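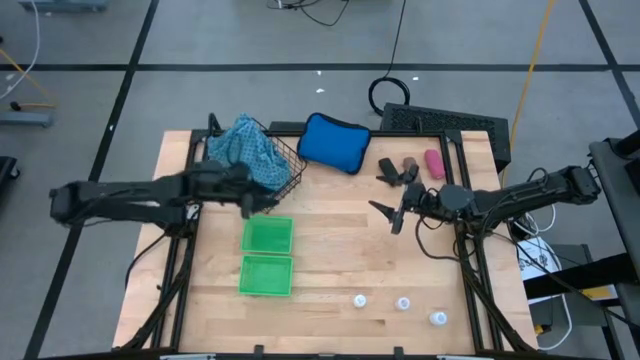
Slide 1. Worktable with wire basket, cloth and blue pouch.

Print this page | E-mail this page

Sorting small textiles at the table: speaker notes
Venudix workshop, February 28, 2021

Open with the scope. The talk covers soft household items only: cloths, pouches, socks and sleeves. Hard goods were dealt with in January and are not repeated.

Point to the basket. A crumpled cloth fills it and rises above the far rim, so the basket reads as full at low weight. The Kubíček sheet records volume and weight in separate columns for this reason. Our log has 1,225 entries; 142 of them lack a weight and were left out of the totals.

Mention the pouch. Padded items keep their outline and can be filed by size. Cloths cannot, and are filed by fabric. Pause for questions on the columns.

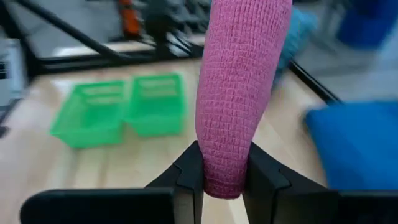

Knitted tubes are the awkward class. Length changes with tension, so the Drasitov method takes width first, at the middle, with the piece hanging. The pink knit is a fair case: it stays broad to about halfway, then tapers to a rounded end where the ribs sit closer together. Measure above the taper. Enter the rib pattern as "grid" if lines run both ways.

Skip slides 8 and 9 if time is short. Blank sheets are in the Wukano folder by the door.

Print this page | E-mail this page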